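2 min read

Come and help us at the Skoneo charging bench

We're looking for a patient, friendly person to join Deirdre Mulligan and the rest of us at Skoneo, where phones come in by the boxful and every one needs charging, checking and putting back with its own cable. It's quiet work, and rather soothing once you get into it - most of us have the radio going by 9 a.m.!

You'd be setting phones out side by side, face-up, plugging them in and keeping the white cables from tying themselves in knots. No experience needed, just steady hands and a bit of care with small connectors. It's 30 hours a week, starting in June, and the pay is $1,915 a month with lunch thrown in.

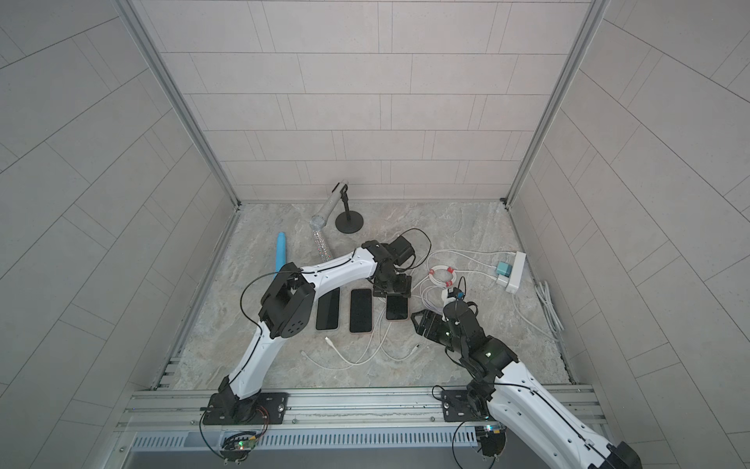 How to apply

Write a few lines about yourself to Kevin McGrath at the front desk - a chatty note is very welcome.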